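The Day the Left Arm Wouldn't Let Go

I had been at the Preken workshop in Prestport for less than an hour when I was told, very politely, to take my scarf off. "Anything that dangles," said Leidy Arboleda, holding out a hand for it. She hung it on a hook beside two lanyards and somebody's headphones, and then she showed me the mark on her forearm.

It's small, a pale line a bit longer than a matchstick. She got it in July, from a robot that was supposed to be standing still.

I'd gone to Prestport because I wanted to write about bags. Preken trains pairs of robot arms to handle soft, floppy things, and bags are what their customers keep asking for: returned bags, lost bags, bags that need opening and checking before they go back on a shelf. I had a nice light piece in mind (I'd even got a headline, which my editor hated). Then Leidy mentioned her arm over the first cup of tea and the bags rather fell by the wayside.

What happened is simple enough to tell. Late one afternoon the two arms were working a zip between them, the left one holding the fabric and the right one pulling. The zip jammed. Leidy pressed pause, waited for the arms to stop, and reached in to free it. The right arm stayed put like a good boy. The left one, for reasons it took them weeks to get to the bottom of, carried on with the last instruction it had been given, and that instruction was to hold on tighter and pull back.

"It wasn't fast," she told me. "People imagine it flinging me across the room! It was slow, and it just kept coming." Her sleeve was caught in the strap, the strap was caught in the gripper, and her arm went along with both of them until it met a metal edge. Rigoberto Sotelo, at the next bench, hit the big red button. Start to finish, it was 8 seconds.

Rigoberto is the one who went looking for the cause, and he looks tired just talking about it. He'd assumed a broken cable. They swapped every cable on the left side and ran the same routine 3,000 times overnight, over and over, without a hiccup. Then on run 619 of the second batch it did it again, with the room empty and a log running, and he came in the next morning to find the left arm leaning on a rucksack with all its might and the right one frozen politely in mid-air.

The trouble was in the pausing. Preken's pause button didn't cut the power, you see, it sent a message. One message went to each arm, and each arm was meant to send one back saying it had stopped. If the left arm happened to be busy closing its gripper at the exact moment the message came, it put it at the back of the queue, and under a heavy enough load the queue got thrown away. The screen turned amber as soon as the first reply came in. So the screen said paused, and one arm was, and the other hadn't heard a thing.

I asked him whether that sort of mistake was common, and he blew out his cheeks. The controller software came from a supplier called Cindine, and Rigoberto is careful to say that their manual tells you quite plainly to use the emergency stop before putting a hand in. It's on page 15. Preken had read page 15. They had also got used to pausing, because an emergency stop meant starting the arms up again from scratch, and that's a dull few minutes when you're doing it all day long. I know exactly how I'd have behaved. 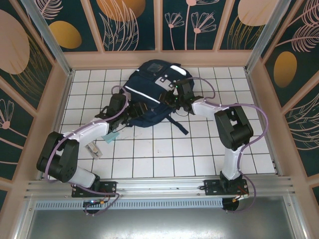

The rules now are stricter and a lot more boring. Pause is for looking, and if you want to touch anything you press the red button and wait for the wait. The screen won't turn amber until both arms have answered, and if either goes quiet the power drops by itself. Sleeves get rolled up. Leidy wrote the new sheet that's taped up by the benches, and she's the one who tells people off.

There's still a row going on about straps. Echeverri, the consultants who came in to look over the repairs, wanted every strap tied back before a bag goes in. Leidy thinks that's daft, as no customer is going to tie straps back for you, and a robot that only ever meets tidy bags won't learn much. They've settled on leaving straps loose and keeping people further away, for now. Rigoberto wants a door with a switch on it. He's been asking since the summer and he asked again while I was standing there.

I did get to stop the arms myself before I left. The button is stiffer than you'd think, and I gave it a feeble little prod first time and had to have another go. Leidy made me do it twice more until she was happy with it, and then she gave me back my scarf.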